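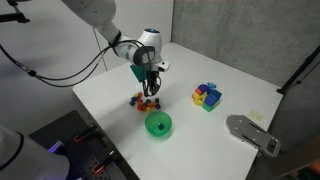

Sorting Arm Project: Report
Prasetyo Sumampouw and Mabli Bellis
Clendley shared workshop
November 21, 2018

What we set out to do

We wanted an arm that could tidy a table. You tip out a handful of small coloured cubes, press go, and it picks them up one by one and drops them in a bowl. People have been doing this in labs for years, so we knew it was possible, but neither of us had programmed an arm before May and we wanted to find out how much of it we could do ourselves, in a shared workshop, on evenings when the laser cutter people weren't using the good sockets.

The arm belongs to the workshop and is on the members' booking sheet like everything else. What we built is everything round it: the fingertips for the gripper, the wrist bracket, the table layout, and all of the software.

The table

Most of our early trouble was the table. Our first one was an old door on trestles and it moved when the arm stopped quickly, only a few millimetres, but a cube is small and a few millimetres is a miss. Zulkifli Menon let us have the white table by the wall, and things got better the same day. White is good for colour finding too. The red and orange cubes still get muddled with each other in the late afternoon, and the darkest ones are sometimes taken for shadows (we lost a whole evening to that before we spotted it).

The black pegboard at the side was Mabli's idea and we love it. Anything that has to stay put gets clamped to it, and you can take it all off and put it back in the same holes next time.

Fingers and cables

We printed 14 pairs of fingertips. The early ones were too smooth and the cubes squirted out sideways, which was very funny the first few times. Pair nine has a shallow groove and a strip of rubber glued in, and that is the one we kept going back to. The last few pairs were attempts to make it thinner so that it could get between cubes that are touching. They bent.

Cables deserve a section to themselves really. There is a long one that runs along the arm to the wrist and then more loops round the gripper, and we have had them snag, pull out and once unscrew a connector while the wrist was turning. Syrahul, sorry, Syahrul Goh showed us how to leave enough slack for the full turn and then limit the wrist in software so it never asks for more. We should tie the loops back properly. It's on the list!

Software

The program takes a picture of the table, finds patches of strong colour, guesses which are cubes from their size, and goes for whichever has most space round it. Picking the loneliest cube first was the single best change we made. It means the crowded bits thin out by themselves and there are fewer hard picks left by the end.

Dropping into the bowl was easy by comparison. The bowl position is typed in by hand, so if you nudge the bowl the cubes go on the table, and Hidayah Halim proved this to us several times.

Results

We did 54 full runs with loose cubes. A run counted as good if every cube ended up in the bowl with no help from us. By the end we were getting good runs most of the time when the cubes were spread out, and far fewer when they were bunched. Heaps are another matter. We tried it with bigger toy blocks piled together, all sorts of shapes and colours, and the program sees one large patchwork and either gives up or dives at the middle. Flat pieces are somewhere in between. The gripper can hold one well by its edge but it has to be told where the edge is, and so far one of us does the telling.

Each pick writes a line to a log, and we stopped looking at it closely after the first 1000 lines, so there may be patterns in there we have missed. The log is on the Krishnan machine in the back office if anyone wants a go.

What we'd do next

Get it to find the bowl for itself. Try lighting from both sides for the red and orange problem. Redo the metal bracket with one longer slot, as at the moment you have to take out 2 screws to shift anything. And after that, heaps, which we are both properly excited about. Mabli has a plan involving a gentle sideways push to spread the pile before picking, and we've got the table booked to try it.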